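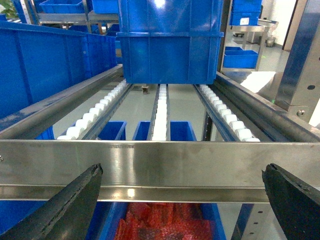

Ka-ming Liu 上个月来信问我们：“夹爪套件买回去，我们仓库里没有一个人写过程序，你们真的肯陪着调到能用为止吗？”我们回信说肯，然后坐下来算了算人手，发现光靠现在这几个人，下半年怕是要食言。于是就有了这则启事。

招聘：Bernerix 夹爪套件 现场应用顾问（2 名）
同时征集：试用仓库

发布日期：2020年5月24日

先说说我们是谁。Fostier 是一家小公司，做的东西也不多，主要就是 Bernerix 这一套：一对可更换指面的夹爪、一个装在腕部的小相机、一个控制盒，再加上一套在平板上就能操作的软件。它装在客户已有的机械臂上，用来从周转箱里取袋装、盒装的小件，放到另一个箱子里，或者放到滚道上送走。听起来很简单，做起来嘛，每个仓库都有每个仓库的脾气。有的地方袋子滑，有的地方箱子壁太高，有的地方灯光一到下午就从侧面照过来，软件认边认得很吃力。这些事坐在办公室里是想不出来的，得有人站在滚道旁边，一箱一箱地看，一箱一箱地试。

我们找的就是愿意站在滚道旁边的人。

日常要做的事

新客户签了试用之后，您会带着套件到现场去，和客户的班组长一起选定工位，看机械臂的底座够不够稳，看箱子进出的方向顺不顺。装好之后先空跑，再上货，货从最好抓的开始，慢慢加到最难抓的。一般一个工位的调试期是 9 个工作日，有时候快一些，有时候客户临时换了包装，又要从头来过，这时候请千万不要灰心，我们在办公室的人会陪着您一起改参数。

调试完了要教人。教的对象多半是拣货员和设备维修的师傅，他们懂货、懂滚道、懂箱子，只是没用过我们的软件。我们希望您讲得慢一点，让他们自己上手，自己换一次指面，自己标一次箱子的位置。培训手册现在这一版是 Yuzhen Tan 写的，写得很细，不过她自己也说第三章太啰嗦，您来了以后尽管改。

回访也归您管。指面是耗材，橡胶类的材料夹得久了，尖端会磨、会缺口，什么时候该换，目前主要靠经验。我们很想积累一份像样的磨损记录，哪种包装配哪种指面，夹了多少次以后开始打滑，都请您随手记下来。记录的格式不讲究，写在本子上拍照发回来也可以，我们来整理。

还有一件小事，写报告。每次到现场之后写一页纸，写给研发同事看，抓不起来的货要写清楚，抓得顺的也写两句，他们看了高兴。

希望您是这样的人

有两年左右的现场工作经验，做过设备安装、产线维护、仓储管理都行，和机械臂打过交道当然更好，没打过也请来聊聊。会用万用表，看得懂接线图，手上有分寸，知道什么时候该先按急停再说话。能读英文的说明书，能用普通话或粤语把一件事讲明白，两种都会的话，我们会特别开心，因为有一部分客户在南边。

学历我们不设门槛。上一位同事是修冷柜出身的，做得极好，后来回老家照顾父母去了，我们到现在还常常打电话请教他。

编程不是必须。软件里有一个脚本窗口，可以写几行逻辑，比如箱子空了以后停下来等，或者连续抓空就亮灯叫人。您要是会，自然方便；要是不会，入职后头一个月我们教您。

这份工作不太舒服的地方，也应该提前讲。出差不少，一个月里有一半时间在外面。仓库夏天闷，冬天风大，站的时间长。客户上夜班的时候，您有时也得跟一个夜班，第二天补休。另外，夹爪也好，相机也好，总有出毛病的时候，客户着急，语气难免重一些，需要您沉得住气。

待遇

月薪面议，按经验定，试用期不打折。出差补贴按天算，住宿和车票由公司直接付，不用您垫钱。社保公积金按规定全额缴纳。每年有一笔学习费用，买书、考证、上课都行，花完了给我们讲一讲学到了什么，吃着点心讲，不考核。办公室在 Gilden 园区的二层，楼下有食堂，面做得不错，米饭一般。

入职以后先在园区里的样板工位待四周。那里摆着滚道、货架和各种各样的周转箱，可以放心地试，弄乱了也没关系，下班之前归位就好。之后跟着老同事跑一两个现场，您觉得心里有底了，再单独负责客户。

试用仓库的征集

除了招人，我们也想找几家愿意试用 Bernerix 的仓库，尤其是拣选袋装小件的。套件借给您用 60 天，安装、培训、指面耗材都包在内，期满之后您可以买下，可以续借，也可以原样退回，退回不收任何费用，我们只希望听听您为什么不满意。

报名的仓库最好符合下面这些情况：
使用统一规格的塑料周转箱，箱口敞开；
已有一台机械臂，或者近期打算购置；
现场有一位固定的联系人，愿意每周和我们通一次电话；
允许我们记录抓取的次数和失败的原因。记录里不含您的订单和客户资料，合同上会写明白。

仓库的大小没有要求。去年参加的 Qiu 仓储，货位很少，第一周就给我们列了一张抓取问题清单，一共 132 条，贴在我们的白板旁边，到现在还有一些没划掉。说实话当时看了有点难受，可是后来软件里好几处改动，都是照着那张纸做的，比如抓空以后自动换一个角度再试，比如两只袋子粘在一起时先轻轻抖一下。我们很感谢他们，也很盼望再遇到这样较真的朋友。

如何报名

应聘的朋友，请寄一份简历，再附一小段文字，讲一台您修过或者装过的机器，讲讲它哪里难弄，您是怎么弄的，没弄好的也可以写。我们很看重这一段，写得长一点没关系（您看，我们自己也写得很长）。邮件标题请写“现场应用顾问”加您的名字。

仓库的朋友，请在邮件里写明货品种类、周转箱的尺寸，还有机械臂的型号，方便的话附上几件最难抓的货的样品照片，标题写“试用报名”。

收到邮件以后，我们会逐封回复。面谈安排在 6 月，先通一次电话，再请您到园区来，上手夹一箱货试试，时间大约半天，路费由我们出。来的时候请穿平底的鞋，长头发扎起来，手表和戒指先摘下放在门口的小格子里。

联系人：Yuzhen Tan
她白天常在样板工位，手机放在外面，电话没接到的话请留个言，她傍晚会回给您。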